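Box packing from 139 demos: does the wrist camera earn its place?
Forum > Manipulation > Methods and results
7 replies

jkoster
2021-06-30
Posting our numbers because a few people asked after the March thread. Task is two-arm packing of small computer parts into a cardboard box, white table, box at the back. One policy, trained by imitation on 139 demonstrations. We ran two versions. Version A sees the head camera only. Version B sees the head camera and both wrist cameras. Everything else is the same, including the seed.

Over 877 picks, B got 77 per cent into the box without help. A was well behind on cables and level with B on the mouse.
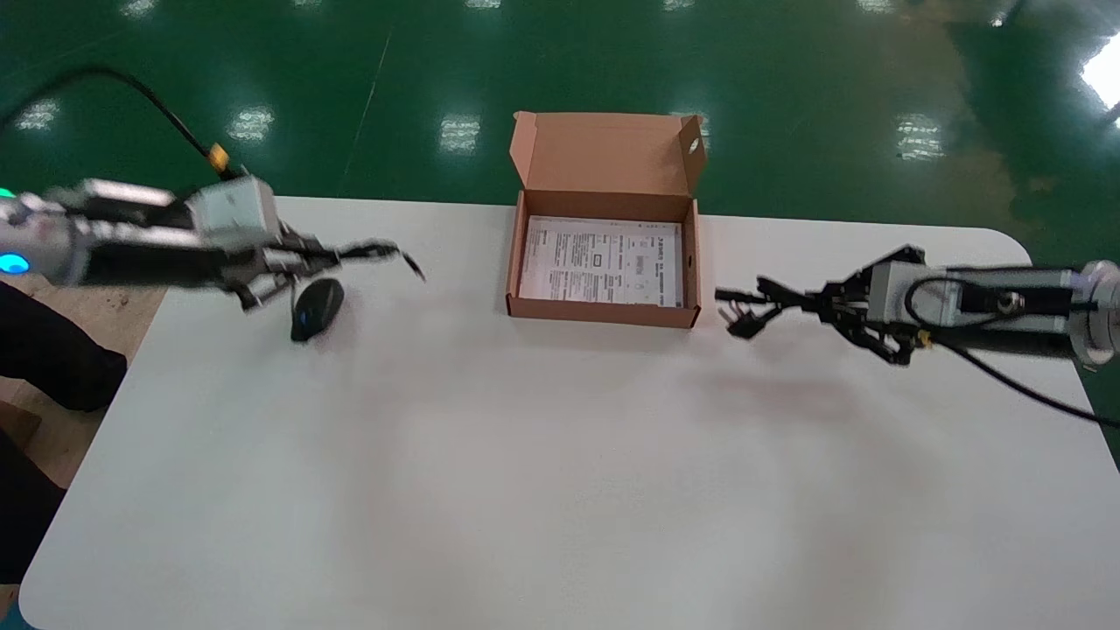

The mouse is easy for both because it is one solid lump and the fingers can close a bit off centre and still hold it. Cables are where A falls apart. It reaches to the right area, closes too high and comes up with one loop or none. I counted a pick as failed if a person had to touch anything.
Jolien Koster, Lesine group

brodley_mech
Was the box in the same place every time? If so I'd expect the head camera to be enough for the placing half at least.

jkoster
Box moved by up to a hand's width between runs. Lid always open. You're right about placing: A and B are nearly the same once the part is held. The gap is all in the grasp.

offaxis
I don't buy the conclusion. You added two cameras and a lot more pixels. Version A might catch up if you just cropped the head image near the gripper and ran it at full resolution. We did that at Wakerville on a connector task and the wrist cameras stopped mattering.

jkoster
We tried a crop, though only on a small set. It helped with reaching. It didn't help with closing, as the hand hides the part from above for the last bit of the approach. From the wrist the policy gets the bundle and both fingertips in one view, so it can learn where to pinch relative to the tie. 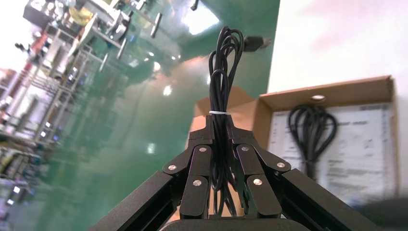
Sadao Tamura: the tie worries me more than the cameras. If every bundle has one, the policy may be looking for the tie and little else. Have you tried it with bundles held by something else, or by nothing?

jkoster
Not yet. Fair point. I'll do 2 sets, one with dark ties and one with none, and keep the weights as they are.

offaxis
Please run the full resolution crop on the same sets. Otherwise we'll be back here having the same argument.

leitao_fan
For what it's worth, we used the Leitão loader for a similar job and lost most of our wrist camera advantage when the lights changed. Shiny floor, reflections all over the background whenever the wrist tilted. Might be worth switching a row of lights off for some of the runs.

jkoster
Will do both. The crop goes first, the lights after that.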